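Der Trog

Siamak hatte den Trog im Dezember gekauft, aus der Auflösung der Firma Wouters, und er hatte zu viel dafür bezahlt. 800 Euro für ein Stück graues Metall, sagte Kobe, dafür bekommt man auch einen Urlaub. Siamak antwortete nicht. Er strich mit der Hand über den Rand und suchte etwas.

»Was suchst du?«, fragte Kobe.

»Ein Loch«, sagte Siamak.

Früher, als er neu im Land war, hatte er bei Wouters gearbeitet, in der langen Halle hinter dem Bahnhof von Liltov. Seine Aufgabe war das Ausbürsten. Am Abend, wenn die anderen schon ihre Jacken holten, stand er über den Trögen und fegte die Reste zusammen, bis nichts mehr klebte. Der Meister hieß Thanasis Kokkinos und war ein strenger Mann mit einer leisen Stimme. Er kontrollierte nicht mit den Augen, er kontrollierte mit dem Daumen. Wenn der Daumen grau wurde, musste Siamak von vorne anfangen.

Zwei Winter lang hatte er diesen Daumen gehasst. Dann wurde Kokkinos krank, und es kam ein anderer, der überhaupt nicht kontrollierte, und Siamak merkte, dass er trotzdem bis in die Ecken bürstete.

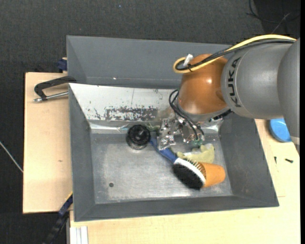

Das Loch war klein und rund, es saß links im Boden, und Siamak kannte es gut. Einmal war ihm die Schraube von seiner Brille hineingefallen. Er hatte sich nicht getraut, es zu sagen, und war eine Woche mit einem Stück Draht am Bügel herumgelaufen. Kokkinos hatte nichts gefragt. Aber am achten Tag lag auf der Werkbank ein Papier, gefaltet wie ein Brief, und darin war eine Schraube. Es war nicht dieselbe, sie war etwas zu lang.

»Und jetzt?«, sagte Kobe. »Willst du ihn polieren?«

Siamak sah auf die schräge Fläche, wo die Schicht abgekratzt war und das Dunkle darunter hervorkam. Er dachte daran, wie viele Hände hier gescheuert hatten, und dass vielleicht auch ein Teil davon ihm gehörte — ein paar Kratzer, mehr nicht.

»Nein«, sagte er. »Ich will ihn nur sauber machen.«

Er holte die Bürste. Kobe setzte sich auf die Treppe und aß sein Brot, und eine Zeit lang hörte man nichts als die Borsten auf dem Metall. Es dauerte ungefähr eine Stunde. Draußen wurde es schon dunkel, und Kobe musste das Licht einschalten.

»Fertig?«, fragte er.

Siamak legte die Bürste weg, drückte den Daumen in die hinterste Ecke und hielt ihn unter die Lampe. Er schaute lange. Dann nahm er die Bürste wieder in die Hand.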